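My Savings Diary: July, the Week of the Double Coupons

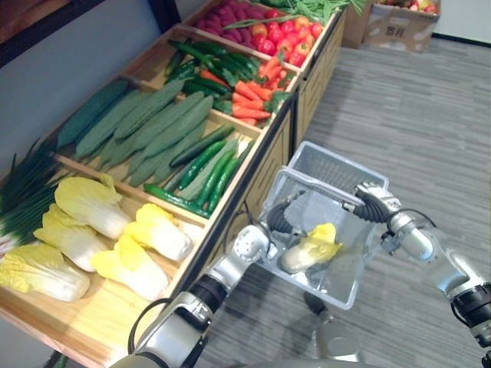 Morning, before the shops

I slept badly and so I was up early to do my envelopes. For those who are new to this diary: I keep one envelope for each shop, and in the envelope I put the coupons, the last receipt, and a small paper where I write the price I am willing to pay. My wife says that it looks like the desk of an accountant. I take it as a compliment.

The plan for today was Reltness. They have an offer this week which gives you 1000 points when you spend enough on household goods in one visit. The points are worth money only on the next visit, so I always count them at half of their value. I learned this from losing points in the winter, when I forgot the last day and they were gone.

Dish soap, the Rudard one, was on sale, and I had two paper coupons for it from the newspaper. I also had a coupon in the app. I was not sure that the paper one and the app one can be used together. The rules on the website are written very small, and I read them three times with the dictionary open. I understood that one is from the maker and one is from the store, so it should be permitted.

Noon, Reltness

It was permitted! But only for the first bottle. For the second bottle the register made an unhappy sound and the cashier had to call somebody. I felt my ears become hot, with five people waiting behind me. The manager was polite. He explained that the app coupon works one time per account, and that this was written on the second page. I had not seen that there was a second page.

I paid for the second bottle with the paper coupon alone. It was still cheaper than my price on the small paper, so I am not angry.

Laundry powder I did not buy. The shelf was empty and I asked for a rain check. Not every reader knows this word, and I did not know it either for my first years here. It is a slip that lets you pay the sale price later, when the product is back. Ask for it at the service desk. Mine is good until the end of the month, and I put it in the envelope immediately.

Afternoon, the telephone

Behrouz Golestani called me about Potgieter. He had seen that their shampoo was 119 points less than usual in the rewards list, and he wanted to know if he should take it now. I told him to wait — they often lower it again before school begins. I hope I am right. If I am wrong he will mention it until next summer.

We also spoke about Clakel, the rebate app. I have 600 points there, and they have been "pending" for 7 days. I sent a photo of the receipt again, flat on the table this time, with no shadow on it.

Evening

I wrote everything in the notebook. Two dish soaps, one toothpaste, paper towels, and the points for next time. The toothpaste was not planned and I had no coupon for it, but we were at the end of the tube.

Tomorrow I must cut the new coupons and throw out the old ones. The Potgieter envelope is so full that it does not close anymore.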